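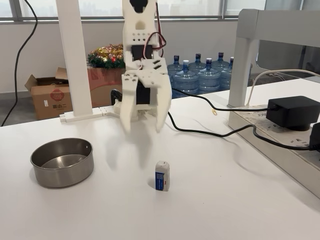
White gripper over a white tabletop, servo wires to one side.

The draw server for the Skasdale summer convention went live at 6 a.m. in August. It held 265 entries, one per registered player. The prize was 30 floor passes and a beta key for Plideck, the card game everyone in the building had been testing since autumn.

The operator on shift had written the draw script herself. It took the entry list, removed duplicates, applied a seed and wrote the winners to a text file. Runtime was 22 seconds. She ran it once in test mode and read the output.

Entry 7 had won. She changed the seed and ran it again. Entry 7 had won.

She checked the shuffle routine line by line. It was sound. She checked the list. Entry 7 was a handle, Barkeo, registered from a terminal in Vieira Hall, on the same floor as her desk. The hall had been locked since the spring tournament and its network switch was listed as powered down.

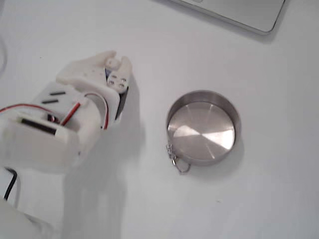 She deleted the entry and wrote the reason in the log: invalid source. The list now held 264 names. She ran the draw a third time. The file came back with 30 winners, and the first line was blank.

Procedure for a blank line was to redraw that position only. She did so. The line stayed blank, but the pass counter went down by one, and the printer at the end of the row started up. It produced a single floor pass with a valid barcode and no name on it.

She scanned it. The system returned one field, a check-in time of 5:40 a.m.

She put the pass in an envelope, wrote the seed on the front and went to ask security for the key to the hall. The guard looked at his sheet and told her it was already signed out.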